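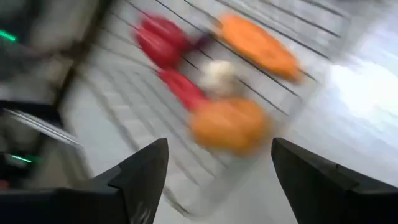 1. Introduction

This report presents the findings of a one-semester project on the transfer of personal data between small businesses and service providers located in other countries. The work was carried out for the course in Information Law and Administration at Judlow College under the supervision of Wagner Vasconcelos.

Many small firms send customer records abroad without regarding this as a transfer. A shop that keeps its mailing list with a foreign e-mail service, or a dentist whose appointment software is supported from another country, is moving personal data across a border each time the service is used. The project asked what such firms tell their customers, and whether the contracts they sign would let them answer a customer's questions.

2. Scope and method

The project was limited to written material. Two sources were used. The first was a set of 488 privacy notices collected from the public websites of firms with fewer than 20 employees. The second was the standard terms of 19 service providers named in those notices. Notices that only repeated the text of a website template, with the firm's name left blank, were removed before the set was closed.

Each notice was read by two members of the project group, working separately. They recorded whether the notice mentioned transfers abroad, whether it named a country, whether it named the recipient, and whether it gave a contact for questions. Where the readers disagreed, the supervisor's guidance was to record the less favorable reading. This rule was applied throughout.

Interviews were considered in the project plan and dropped in August, when it became clear that the approval procedure could not be finished before the reading period began.

3. Findings from the privacy notices

The most common wording was a general statement that data "may be processed in other countries." Statements of this kind do not tell the customer whether a transfer takes place. In several notices the same paragraph stated that data was never shared with third parties, while a later section listed the third parties.

Notices that named a country generally named the one in which the provider has its head office. The standard terms often showed that storage or support took place elsewhere. The terms of Flandent, a provider of booking software for dental offices, list support staff in a second country in an annex that is updated without notice to the client. A dental office relying on the main contract alone would give its patients an incomplete answer.

Contact details were usually present. In many cases, however, the address given was a general sales mailbox, and the notice did not say who would handle a privacy request.

4. Findings from the standard terms

The terms varied widely in length and in the duties they placed on the client. Skandesau, which offers payroll services, supplies a full list of its subcontractors and gives clients 30 days to object to a change. Mahuika, a mailing service, offers the list on request only – and the terms do not state how long a reply may take.

Most of the providers refer to some form of certification. The group found it difficult to determine from the terms what the certification covered. In some cases it applied to the company as a whole, in others to a single product, and the wording did not always make the difference clear.

5. Limitations

The set of notices was not drawn at random, and the results should not be applied to small firms in general. The original target was 1,000 notices; the smaller number reflects the time needed for double reading. Only English-language notices were included. The group did not test whether firms act in line with their notices.

6. Recommendations

Small firms should keep a short written record of each outside service they use, the country in which it stores data, and the country from which it is supported. The record should be checked when a contract is renewed.

Providers should publish their list of subcontractors on an open page, with the date of the last change.

Business associations could prepare a model paragraph on transfers, with blank fields that must be filled in before use. A draft is attached as Appendix B. The reading form used for the notices is attached as Appendix A.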